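Trasta Home Notes
Floors, walls and the bits in between

Keeping a tiled floor decent without giving your life to it
By Marlies Ammann

I lived with carpet for most of my adult life and thought of tiles as something that happened to other people, mainly on holiday. Then we moved to the flat in Jircombe, which has pale tiles from the front door to the back window, and I learned that carpet had been keeping a great many secrets on my behalf. Pale tiles keep none. Every crumb is on display, and by four in the afternoon, when the sun comes in low, so is every place where somebody has walked in socks.

What follows is what I do now. Some of it came from my mother, some from the back of bottles, and some from getting it wrong.

Sweep first, always

Mopping over grit makes a thin grey soup which dries in the grout. Use a soft broom or a vacuum with the brush bar switched off. Start at the wall furthest from the door and work backwards, unless you enjoy being trapped in a corner with a bucket. Get right into the line where floor meets skirting. Fluff collects there overnight, from where I couldn't tell you.

Anything with feet wants a look underneath now and then. Cupboards, benches, washing machines. A flat broom head with an old sock over it will go under most of them, and will come back with hair grips and at least one dried pea.

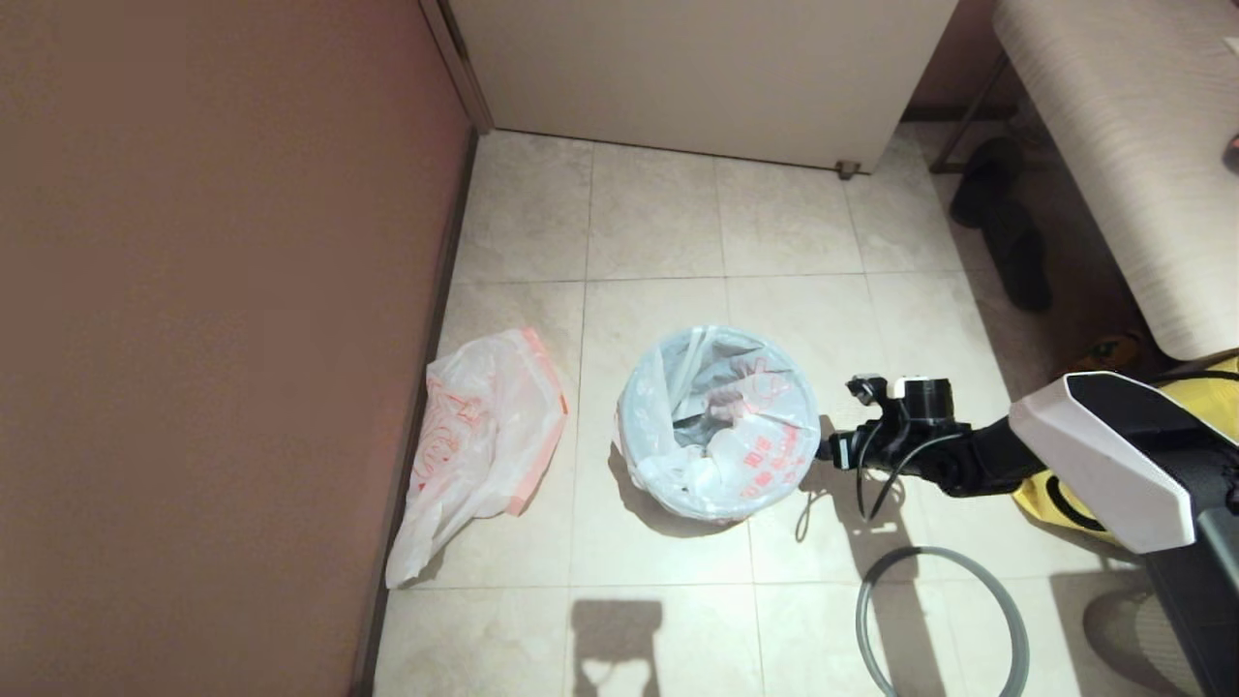

Less soap than you think

If your floor feels tacky after mopping, the culprit is nearly always the stuff you cleaned it with. A capful of mild floor cleaner in a full bucket of warm water will do. I used to pour until it smelt clean, which in my case meant lemons and a mild headache.

To shift an old build-up, mop twice with plain warm water, changing it as soon as you can't see the bottom of the bucket. Wring the mop until your wrists complain. Dry off with an old towel, pushed about under a broom if your knees are like mine.

Vinegar gets recommended for everything short of broken bones. It is fine on most glazed ceramic if well diluted, but keep it off marble, limestone and other natural stone, as it will dull them. If you don't know what your tiles are, leave the vinegar for the chips.

Grout, a short lament

Grout starts out one colour and ends up another. Mix bicarbonate of soda with a little water to make a paste, leave it on the lines for ten minutes, then scrub with an old toothbrush and rinse well. Mark the toothbrush. I shall say no more about that.

Do one small patch at a time, say the square by the cooker. My neighbour Kekeli Adjei once set out to do his entire hall in an evening and was found at midnight, halfway along, eating toast on the floor. He has since bought a runner.

Once the lines are clean and properly dry, a grout sealer is worth the bother. Wipe any spare off the tiles before it sets, or you'll be polishing smears until October.

The floor is not a shelf

Most of my cleaning time used to go on picking things up. Shoes, post, shopping that had been put down "for a minute" and was still there at bedtime. Bags are the worst of it, because they breed.
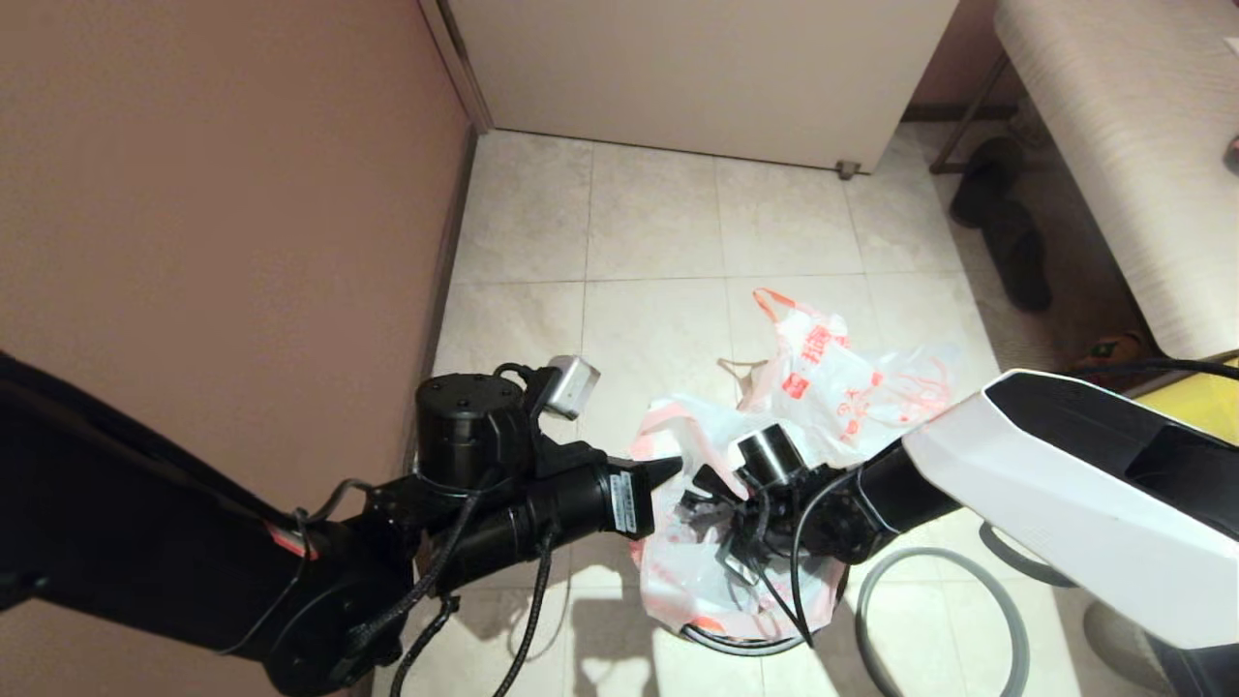

My rule now is that whatever comes through the door gets emptied on the worktop straight away, and whatever it came in gets folded. It works on perhaps two days out of three. The rest of the time I step over things like everybody else in the house.

Folding carrier bags takes seconds once you have the knack. Flatten the bag, press the air out from the bottom up, fold it lengthways into a strip, then turn it over and over into a triangle, like a samosa, tucking the handles in last. A shoebox holds more of these than anyone could need. When it's full, stop bringing them home.
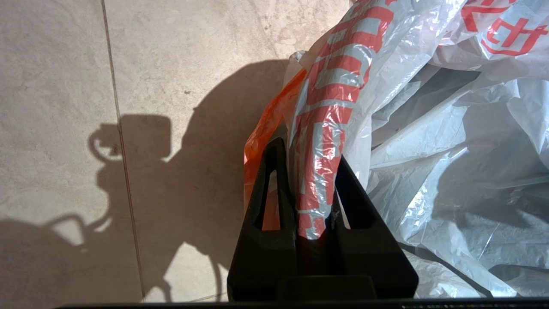 754 words | Filed under: Floors, Hallways

Spills and marks

Red wine: blot, then warm water and washing-up liquid. Candle wax: let it harden, then lift it with an old plastic card. Black scuffs from shoes: a dry tennis ball, rubbed hard. You'll feel daft, but it often works. Rust rings from metal feet: try lemon juice on glazed ceramic only, and put felt pads under the legs afterwards.

Hard water marks near the sink come up with a damp microfibre cloth if you catch them early. Leave them a month and you'll need a proper limescale remover, the window open and the radio on.

Next time: skirting boards, and whether anyone has ever dusted one willingly.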